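Unit 4. Mixed Small Items: Sorting, Spacing and Bin Surfaces

Course notes, Storage and Handling of Household Goods
Remdale, August session
Prepared by Siv Wikström; exercises revised by Rosângela Assunção

4.1 Scope

Unit 3 dealt with uniform stock: one product, one carton size, one stacking pattern. Unit 4 deals with what is left over. Mixed small items are goods that share a container without sharing a shape, a weight or a material. Toys, stationery, tape and small devices are the usual cases. The Wallin sheet lists 40 such items, of which 19 are used in the exercises.

4.2 Classes of item by resting behavior

Class A, rolling in any direction. Balls and near-spheres. The contact area with the floor is small, and the item stays where it is only if the floor is level or something stops it.

Class B, rolling in one direction. Rolls of tape, cans, pens. A roll of tape resting on its flat side behaves as Class C. Record the class for the position in which the item lies, and record it again if the item is turned.

Class C, stable. Boxes and most rectangular goods.

Class D, irregular. Items with knobs, slots or other projecting parts. Treat as Class C for rolling and as Class A for stacking – nothing goes on top.

4.3 Spacing

Two items are spaced if a hand can close on either one without touching the other. Items that touch or nearly touch are a pair and are recorded on one line. A pair made up of a ball and a box is common in open bins. Lift the ball first.

Distance to the wall is recorded separately. An item against a wall can be reached from three sides at most, and one in a corner from two.

4.4 Bin surfaces

The gray bins have a scuffed floor that returns a fair amount of light. Three effects matter when items are identified by eye from above:

(a) Glare. Bright patches on the floor may hide the edge of a clear or silvery item.
(b) Color reflection. A strongly colored item tints the floor next to it. The tint is not part of the item and is left out when its outline is drawn.
(c) Dark on gray. Black items near a wall lose contrast where the floor darkens.

The multicolored ball and the orange-red box both show effect (b), and the glare beside the ring is effect (a). 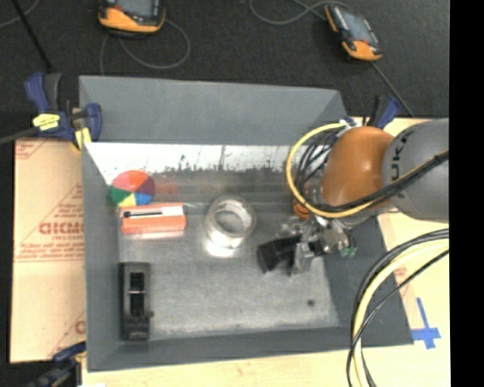
4.5 Exercise

1. Draw the bin floor as a rectangle on the Riltton grid and enter each item by outline only.
2. Write the class beside each outline. For the ring, state the position assumed.
3. Mark pairs with a bracket.
4. Shade any area where the floor is too bright to read an edge.
5. Give a lifting order. Where two orders are equally good, write both.

Time allowed: 17 minutes. Use pencil.

4.6 Reading

Clavulell handbook, section 31, on open-topped containers. The table of wall angles may be skipped – it is covered in Unit 6.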